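Darkholm Tableware Set: data card and recording rules
Version 4, 7 August 2026
Maintainer: Oona Harju
Rules editor: Benjamín Aravena

Summary

This package holds teleoperated and scripted recordings of a single robot arm handling plastic bowls, cups and plates on a cloth-covered table. There are 800 accepted episodes. Another 200 were recorded and rejected under the rules below. They are in the folder named rejected, each with a reason code, and should not be mixed into training splits.

The card has two jobs. It says what is in the data, and it sets out the rules that operators at Fornetport follow when they add to it. If you record a compatible set at another site, follow the same rules or state in your own card where you departed from them.

Folder layout

episodes/ one folder per accepted episode
rejected/ same structure, plus reason.txt
calib/ camera and arm calibration, one file per session
splits/ train and held-out lists
CHANGES.txt

Each episode folder has joint states, gripper state, video from every camera, and a short text instruction. Timestamps come from one clock. If a video has dropped frames, the gap is left in place and listed in meta.txt. Do not fill gaps by repeating frames.

Table rules

1. The cloth is dark green and stays the same for the whole session. Small creases are allowed. A fold high enough to tip a cup is not.
2. Dishes are plastic, in solid colors. No printed patterns, no glass, no metal.
3. Layouts are drawn from the layout sheet. Operators do not tidy the dishes into rows unless the sheet says so.
4. Nested and stacked dishes are allowed at the start of an episode and must be noted in meta.txt.
5. A dish may begin under or behind the arm as seen from one camera, provided another camera sees it.
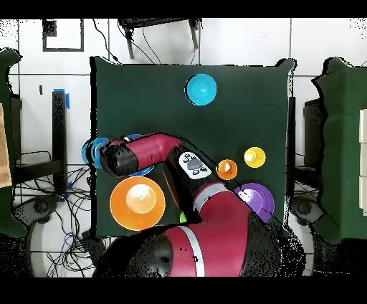
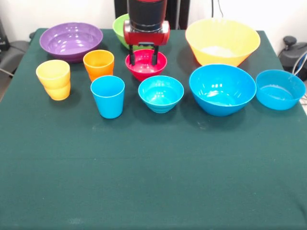
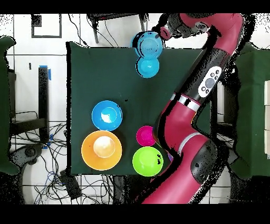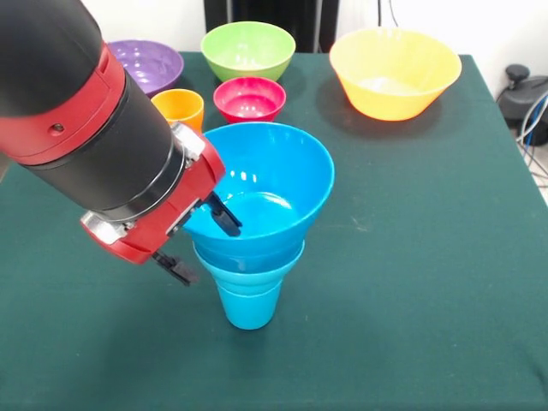

Camera rules

Cameras are not moved during a session. If one is bumped, stop, recalibrate and start a new session folder. Episodes recorded between the bump and the stop go to rejected with code C2.

Auto exposure is off. Glossy plastic gives highlights under room light and these are kept. Do not retouch or mask them in the released files. The same goes for the room: background furniture and cables are left in the video, and no crop is applied.

Operator rules

One person runs the arm and a second person resets the dishes. The second person stays outside the reach of the arm until the operator has called "hold" and the arm has stopped. Hands on the table while the arm is moving means the episode is rejected, whether or not anything went wrong.

The stop button is tested at the start of each session and the test is logged with initials. Speed limits are set in the session file and may be lowered by the operator at any time. Raising them takes a written note from Siiri Halonen or Reijo Räsänen.

Floor cables must be clear of the place where the second person stands. Check this again after any break.

Labeling rules

Use the color words on the list in labels.txt. Cyan and light blue are separate labels, and so are magenta and purple. When two annotators disagree on a color, the label is set to "unsure" and both answers are kept. Please don't settle it by looking at the layout sheet.

A container counts as a cup if it is taller than it is wide. Otherwise it is a bowl or a plate. Some of the shallow bowls were labeled as plates in versions before 4. Mereana Gilchrist went through the January sessions and corrected those, but the earlier ones have not been checked.

Success is judged from the last 2 seconds of the episode. The dish has to be released and standing without help from the gripper. A dish that lands in the right place upside down is marked as a failure unless the instruction asked for it.

Known problems

The held-out split has few episodes with stacked cups.
Instructions are in English only, and many follow the same sentence pattern.
The Demarthorpe sessions used an older gripper calibration and are listed separately in calib/old.

Reporting errors

Send the episode number, the file name and one line on what is wrong to the maintainer. Corrections are made in the next version and listed in CHANGES.txt. Released files are never edited in place.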